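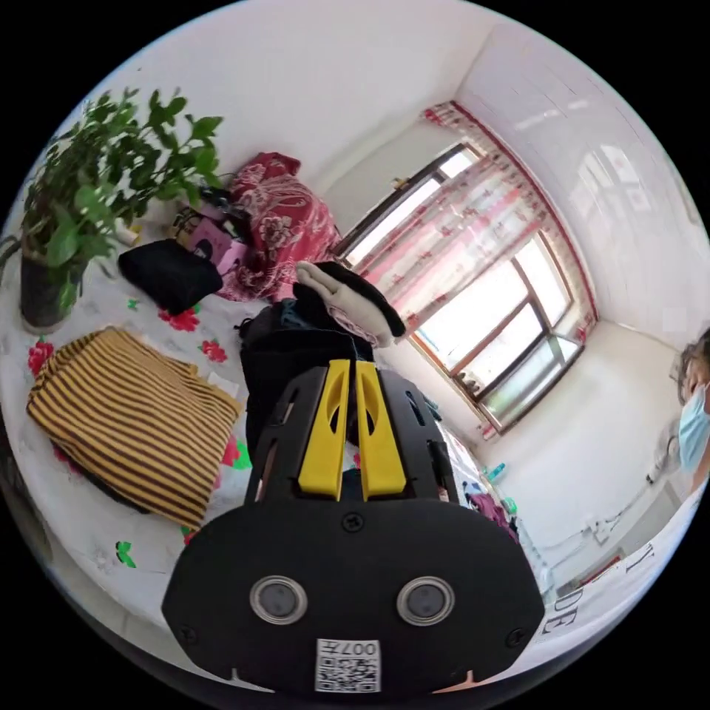
Duygu Tekin says the new rules will save us time in the end, and that I should give them until May before I start complaining. She said it on the phone last night and again in a message this morning, so I suppose she means it. I told her I would follow every line on the sheet and complain while doing it.

December 31, 2018. Last day of the year and I spent it reading version 2 of the Talden handling rules. There are 12 of them now. The old sheet fit on one side of paper and had a coffee ring on it, and we did decent work from it.

Most of what they added is common sense that somebody has put into stiff language. Keep the lenses clear. Check the label on each gripper against the log before starting. Fine, I do that already. Then comes rule four, "Garments shall be presented in a natural state." I have read it maybe ten times. Natural to whom? A shirt dropped on a bed by a teenager and a shirt dropped by me, knowing I'm about to fold it, are two different shirts. I wrote to Oksana Yatsenko asking for a definition and she sent back the same sentence with "natural" in bold.

Rule five is the one I'd fight over. It says the surface must be "free of unrelated items." If a robot is ever going to fold laundry in a real bedroom, it will have to do it with a pillow in the way and yesterday's piles at the back. I have never in my life folded anything on a clean bed. Alcides Giraldo agrees with me but won't put it in writing. He would like to be asked back.

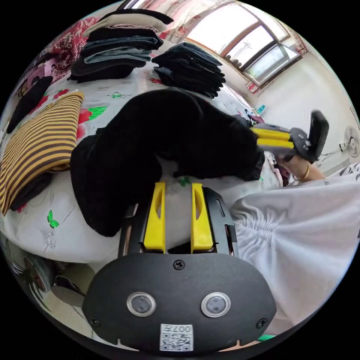 The two-hand rule is better, I'll give them that. One side holds, the other side moves, and you don't let go until the cloth has stopped swinging. Dark clothes are where it gets hard. You lose the edge of a black sleeve against the rest of it and pinch two layers when you wanted one. The sheet says to start over when that happens. I think that's a mistake. A machine that only ever gets shown clean grabs is going to be very surprised by its first bad one. Keep the fumble, mark it as a fumble, go on. I said so in my comments – third time now – and I expect the same reply as before, a thank-you with no yes or no in it.

Also the scoring. A session gets marked out of 100, and points come off for pausing. So people rush. I watched myself do it. You skip smoothing the hood out, it goes in crooked, and the score goes up. Socorro Ospina says the Fadora people dropped their pause penalty for that exact reason, though I only have her word for it and she has been wrong about Fadora before.

Sweatshirts get their own paragraph in the sheet. Lay it flat, hood away from you, drawstrings out where they can be seen, sleeves in first. Whoever wrote that has folded a sweatshirt, and I can't say the same for the section on trousers.
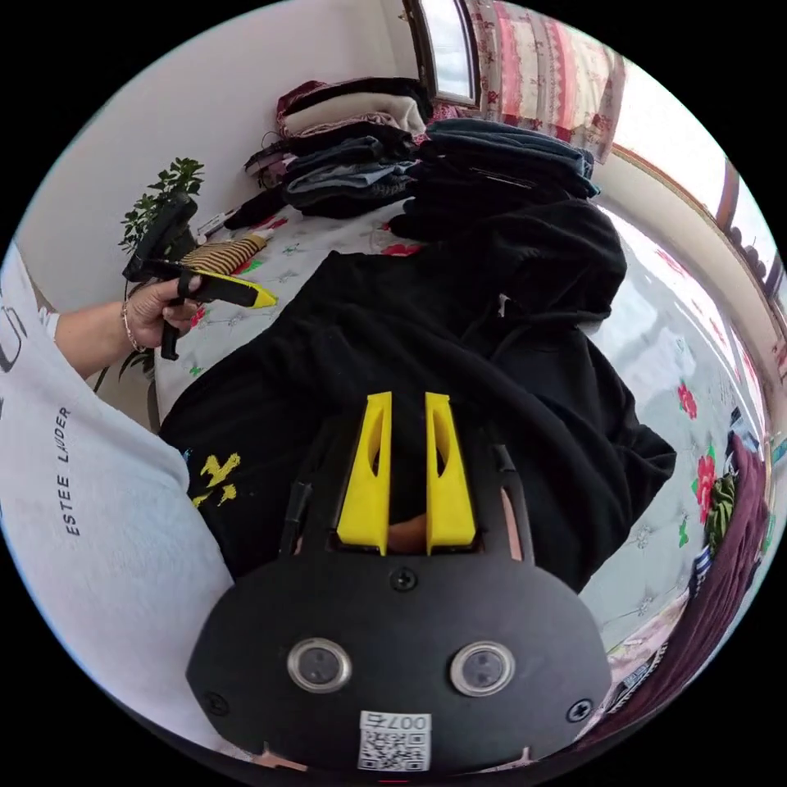 Black hooded sweatshirt on the bed, a gripper on either side of the job.

Wrist sore tonight, the right one. There is no rule on breaks. Twelve rules and none for the person holding the thing. I added a note at the bottom of my form, under clip 2111, and asked for a yes or no this time.

Need to find out if Giuliana Castaño still has the old sheet. I'd like to compare the wording on sleeves. Soup on the stove, going to bed well before midnight.

Contact | © 2018 | Back to top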